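An open afternoon at Getport: who gets the cabinet work?

I went to the Getport works at Harnden in February expecting a sales pitch, and for the first hour I got one.
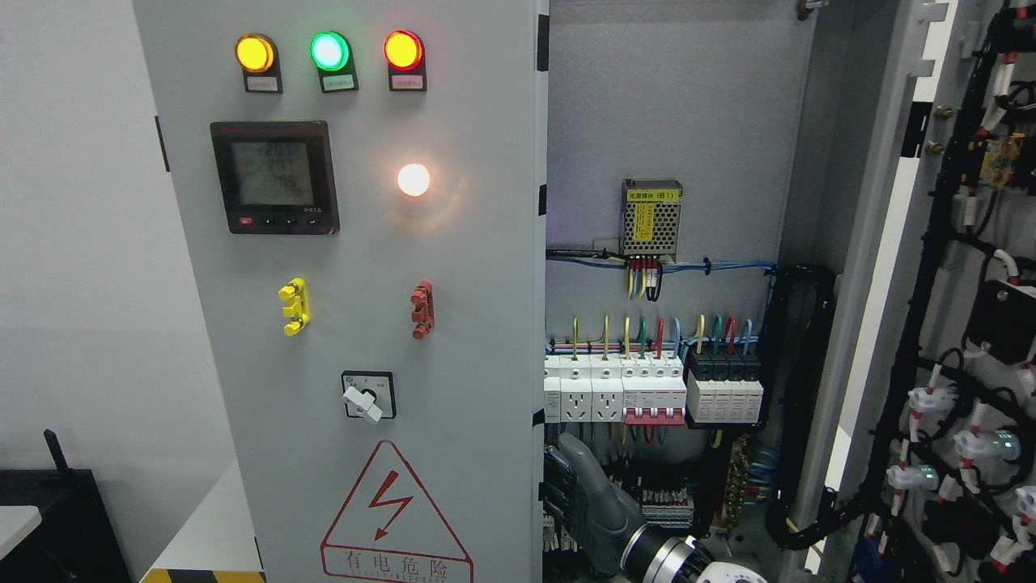 What they say it does

Grolus, who supply the system, want a robot arm to take over routine work inside live control cabinets. The pitch is safety. The door carries a red lightning-bolt sign and the meter on it was reading 220 and a bit on all three lines, so I don't dispute that there are better places to put your fingers. The black gripper has jointed fingers and goes in among the terminals below the breakers, where the wiring gets crowded.

What I wanted to know was who decides where it goes. On the Shih line the answer is an electrician at a screen, with a second one standing by. That makes 2 people for a job that used to take 2 people. The handout talks about 900 checks a month "freed up", and I asked freed up for what. I was told that was still being looked at.

What the fitters think

We had tea with the day shift at three o'clock, which was the best part of the visit. Most of them were glad to spend less time kneeling in front of a cabinet. They were less keen on the new job sheets, which record each step and how long it took – apparently for training, though a couple of them plainly didn't believe that.

The apprentices worry me more. You learn the feel of a loose terminal by finding a few, and I couldn't get a clear reply on where they will find theirs. There is a 50-page training pack. I leafed through it and most of it covers the software.

Getting there

Parking is by the north gate and fills up early. Bring proper shoes, as they turned one visitor away in sandals. The next open afternoon hasn't been announced, but the gatehouse will take your name.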